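Stodness Table Wipe Kit
Gripper pads, wrist camera and dishwashing task set for two-finger arms
Sold by Kakgate
Status: in stock. Next production batch: May.

Overview

The Stodness Table Wipe Kit is an add-on for labs and small integrators who already own a robot arm with a parallel two-finger gripper and want it to work on dirty tableware. It replaces the stock fingertips, adds a small camera at the wrist, and comes with a starter set of recorded demonstrations for picking up a sponge, wiping sauce off a plate and putting the sponge back.

The kit does not include an arm, a gripper body or a computer. It has been fitted by us to the Muvudska M arm and the Tiwari T2 arm. Other arms with the same bolt pattern should work, but we have not tested them and cannot offer setup help for them.

Fingertips

The tips are black, with a crosshatched grip surface molded into the inside face. The pattern was chosen for soft, slippery things. Smooth tips tend to push a sponge along the counter before they close on it, and the hatching gives the foam something to catch on at low force. Each tip has a rounded upper edge so it can come down beside a plate rim without digging under it.

Tips are sold in pairs and attach with 2 screws per finger. Swapping a pair takes a few minutes with the supplied hex key. They can be rinsed under a tap while off the arm. Do not put them in a dishwasher.
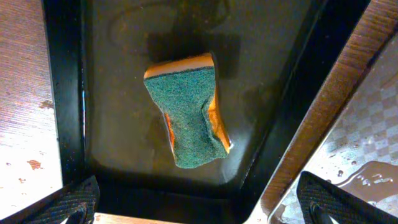 Approach to a two-layer kitchen sponge, tips open, from the wrist camera.

Wrist camera

The camera sits behind the gripper and looks down between the fingers. Both fingertips stay in view at the bottom of the picture through the whole stroke, so an operator or a trained policy always has them as a reference. Field of view is fixed. Exposure can be set to automatic or locked by hand.

We suggest locking it. Kitchens and break rooms usually have one bright side, and automatic exposure will shift as the wrist turns toward it. With a bright counter on one side and a dark tray in the middle, set the exposure for the tray and let the counter wash out. The object you are picking matters more than the surface next to it.

The lens window is sealed against splashes. It is not rated for immersion. Wipe it with a soft cloth before each session, as a single dried drop near the center is enough to spoil a recording.

Cable length from wrist to base connector is 131 cm. An extension is available separately.

Demonstration set

The starter set holds 200 recorded episodes. Each one is a full run by a human operator, with wrist video, joint positions and gripper opening saved on a shared clock. Episodes are cut so that they begin with the fingers open and end with the fingers open.

Tasks in the set:

Pick sponge from tray
Wipe plate, single streak
Wipe plate, long smear
Return sponge to tray
Slide plate clear of another plate

A larger set of 500 episodes is sold as an upgrade and adds more changes in plate position and lighting. Buyers of the starter set pay only the difference.

Soiling and tableware

Ketchup is our standard test soil. It is cheap, it shows up well on camera, and it gets harder to remove the longer it sits, which lets you set the difficulty by waiting. Plates in pale colors give the clearest signal. When plates are stacked or overlapping, start with the one on top and give the arm a mark it can follow in one pass.

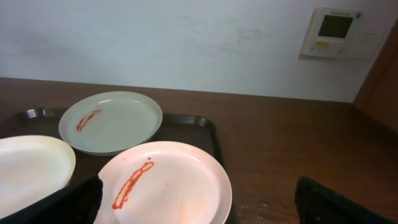 Choosing the order of work is left to your own software, and the kit does not plan it for you. Most of our users label each plate by how much wiping it needs and sort from there. In a mixed tray like this one, the pinkish plate in front would go first, as it overlaps the gray-green one behind it and has the longer smear, while the gray-green plate needs only a short wipe on one side. Faint orange staining should get its own label. A policy trained to treat every tint as sauce will keep scrubbing after the sauce is gone, and wear on the pads goes up quickly.

Setup

1. Power down the arm and remove the stock fingertips.
2. Fit the Stodness tips, textured faces inward. Tighten by hand, then a quarter turn with the key.
3. Mount the camera bracket and route the cable along the forearm. Leave slack at the wrist.
4. Run the finger check in the supplied software. Both tips must be visible when fully open.
5. Set the table height. The check will ask you to lower the closed tips until they just touch the surface.
6. Play back one recorded episode at low speed with nothing on the table.

Allow around 2 hours for a first installation.

Known limits

The tips do not hold wet glass well. We do not recommend the kit for drinking glasses or stemware.

Thin plates lying flat on a smooth table are hard to lift. Resting one edge on a tray rim helps.

There is no force sensor in the tips. Wiping pressure depends on the arm's own current readings, and these differ between the Muvudska and the Tiwari. Pressure settings cannot be copied from one to the other.

Scouring pads shed fibers. Check the crosshatching after each session and brush it out if it looks clogged.

In the box

Fingertips, two pairs
Wrist camera with bracket
Base cable
Hex key and screws
Download code for the starter set
Printed setup sheet

Sponges and plates are not included.

Spares and returns

Fingertips are a wear part and are not covered after first use. The camera and cable are covered for one year. Unused kits may be returned to Kakgate in the original box. Download codes that have been redeemed cannot be refunded.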